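Chapter 4
Hiring Help for a Private Event

Most hosts choose a caterer or bartender by reading praise. A page of happy comments feels like proof, and it is weak proof. The people who write them were pleased, a little tired, and often asked to write by the firm itself. Few of them had hired anyone before, so they had little to compare against.

Take Gremari, a party staffing firm that lists 245 reviews on its own site. Who chose them? How many guests did each server look after? Did the final bill match the quote? The page does not say, and a host who signs on the strength of it is guessing.
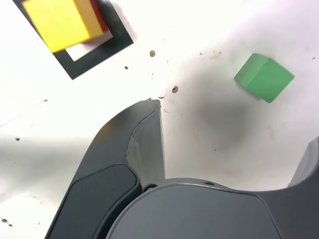
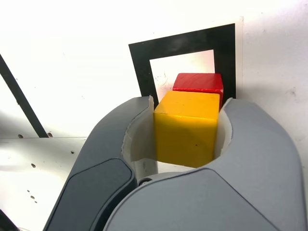 Rosalba Gatti objects that a host planning one wedding has no better source, and that a bad firm would not collect so many kind words. The second point is doubtful. The first is fair, and this chapter tries to meet it.

We look at 3 things a host can check before paying a deposit: the written quote, the staffing plan, and the cancellation terms. Section 4.2 compares quotes from Genon and Skuneck for the same February dinner. Read both before you look at the totals.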